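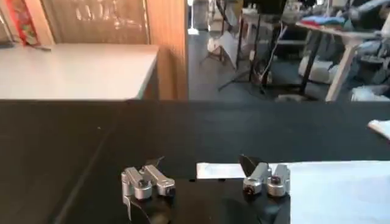
**Which surface should sheet goods be laid out on before folding?** The black table, with the long side of the sheet parallel to the table's front edge. The gray-topped counters are reserved for items that are already folded, labeled and waiting to be shelved.

The question has come in from both sites since the work area in Plenville was rearranged, so the current practice is set out in full in this issue. It applies to flat white goods of any kind: table covers, drop sheets, liners and large-format paper. It replaces the note circulated in March, which was written for the old room in Destamville and assumed a shorter table.

### Surface preparation

The black top has a matte finish and shows scuffs readily. Scuffs are cosmetic and do not need to be reported. Grit does need to be removed, as it marks white goods on the first pass of the hand.

1. Clear the table of everything except the sheet to be folded.
2. Wipe from the far edge toward the near edge with a barely damp cloth. Do not spray the top directly.
3. Wipe along any seam in the top separately, using the corner of the cloth. Lint collects there and transfers to the underside of the sheet.
4. Allow 2 minutes for drying before any paper goods are placed. Fabric may go down at once.

Ileana Pascu has asked that used cloths go into the bin and not be left on the table. A used cloth next to a clean sheet tends to be folded into it, and two table covers were returned from Pliluvden last season with a cloth inside.

### Laying out

Place the sheet flat with one corner as the reference corner. At Plenville this is the near-left corner. Smooth from the reference corner outward, first along the near edge, then diagonally. The far edge of the sheet should lie straight. It does not have to be parallel to the far edge of the table, and time should not be spent correcting a slight angle, provided the sheet itself is square.

Small pieces are handled after large ones. A small piece with a raised or crumpled corner is pressed flat by hand and left under a folded stack for 20 minutes. Ironing is not required for anything under napkin size.

### Folding

Fold in half lengthwise, then in half again, then in thirds across. Fabric and paper follow the same sequence, except that paper over 200 gsm is rolled. The rolled stock is held by Vasilică Dobre, who also issues the sleeves for it.

The finished fold goes to the gray counter with the closed edge facing out. Stacks are not to be built on the black table, even briefly. Once a stack is standing there the next sheet is laid out in whatever space remains, and the folds come out uneven.

### Clearing down

The top is checked from a low angle at the end of each run. Specks of white lint are visible on the black finish and should be picked up with tape. A cloth moves them to the far edge, where they stay until the next run.

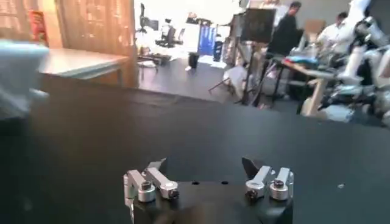
### Quantities and labels

The Iordache order closes the current batch at 1,000 pieces, all sizes combined. Labels for the batch are printed and are in the top drawer at Plenville. One label is used per stack and is placed on the closed edge, lower right. Handwritten labels remain acceptable for mixed stacks, with the sizes listed largest first.

Paraskevi Sotiropoulos is revising the size codes. Until the revised list is issued, the existing codes stay in force, including the two that overlap (M4 and L1). Where a sheet could take either code, use L1.

Corrections to this item should be sent to Brândușa Barbu at Destamville. Requests for additional tape or cloths go to the Plenville supply shelf sheet, as before.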